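About Fendaldale Community School of Languages

Fendaldale Community School of Languages teaches evening and daytime classes to adults. We started with one Spanish class in a rented room over the Rivadeneira bakery and now teach 5 languages: Spanish, Portuguese, French, Italian and English as a second language. The school is independent and is paid for by tuition. We are not part of the county school system, and we do not offer college credit.

Most of our students work during the day. Some are learning a language for a job, some for family reasons, and a good number signed up for one term and kept going. There is no entrance exam. New students who already know some of the language meet with a teacher for a short talk so we can place them at the right level. If the level turns out to be wrong, you can move to another class during the first two weeks without paying again.
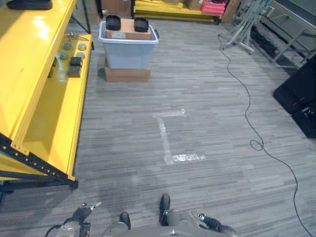 Page last changed: August

How our classes work

A term is 26 class meetings. Evening classes begin at 6:30 p.m. and daytime classes begin at 10 a.m. Each meeting lasts 70 minutes, with no break. We tried longer meetings in our early years and found that people stopped taking much in near the end, especially after a workday.

Classes are small. Beginners spend most of the first term speaking and listening, and the written work is light. Grammar is taught from the start but in short pieces, a few minutes at a time. Homework takes most people half an hour. It is not graded, although teachers will look it over and write comments if you hand it in.

From the second level on, students use the Ellix readers, a set of short books written for our own classes. The stories take place in ordinary settings such as a pharmacy, a bus station or an apartment building, and the same characters come back from one level to the next. The Spanish set is complete. The Portuguese set stops at level three for now, and the French and Italian sets are being written. The readers are included in tuition.

Our teachers

All of our teachers are paid employees. Each one either grew up speaking the language or has lived and worked in it for years. Before taking a class alone, a new teacher sits in on a full term with another teacher and leads parts of the lessons. We do not rotate teachers in the middle of a term unless someone is ill.

The Salline building

The school moved to the Salline building when the rooms over the bakery became too small. The entrance is on the side street, under the green awning. The front office is on the first floor next to the elevator and opens an hour before the first class. The lending library is across the hall and holds dictionaries, novels, children's books and movies on disc. Any current student may borrow two items at a time. Former students can keep borrowing for one year after their last term.

Parking behind the building is free after 5 p.m. During the day, please use the street or the city lot. The number 5 bus stops at the corner. 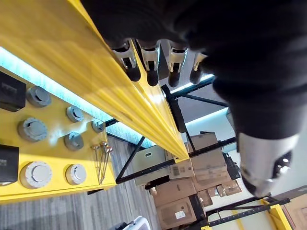 One former Portuguese student wrote to us that the first three weeks were hard and that she nearly dropped the class, mainly because she could read far more than she could say out loud. Her teacher moved her to a different partner for the speaking work, and by the end of the term she was calling her mother-in-law without writing out the sentences first. She also asked us to add a Saturday-style conversation hour for people who have finished level four. We now hold one at noon twice a month, in Spanish and Portuguese, and there is no charge for it.

Tuition and help with costs

A deposit of $200 holds your place and is taken off your tuition. The rest can be paid all at once or month by month. If you withdraw before the second meeting, we return everything, including the deposit. After that we return the unused part of your tuition but keep the deposit.

We set aside places at reduced tuition in every English class, and in other classes when there is room. The form is one page and is available at the front office. Decisions are made before the term begins, and what you write on the form is not shared with your teacher.

Signing up

Registration for the fall term opens in August, and the winter list opens as soon as the fall classes are under way. You can register in person or by mail. If a class is full, ask to be put on the waiting list, as places often come open in the first week. The office can also tell you which classes are likely to be repeated the following term.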